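Nolov: text and panel data

Nolov is a science fiction webcomic written by Sandamali Fakir. The story follows a salvage crew stranded on the moon Asley after their employer withdraws. The files hold the script and lettering for 3 chapters, 2709 speech balloons in all.
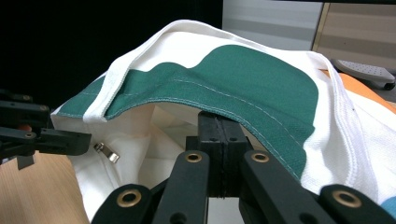 Does the data include the artwork?

Only the text and balloon order are included. Page art stays with the publisher, Rodine.

Each row gives chapter, page, panel, speaker and line. Unattributed radio chatter is marked with speaker code 9. Chapter 2 uses the revised January script.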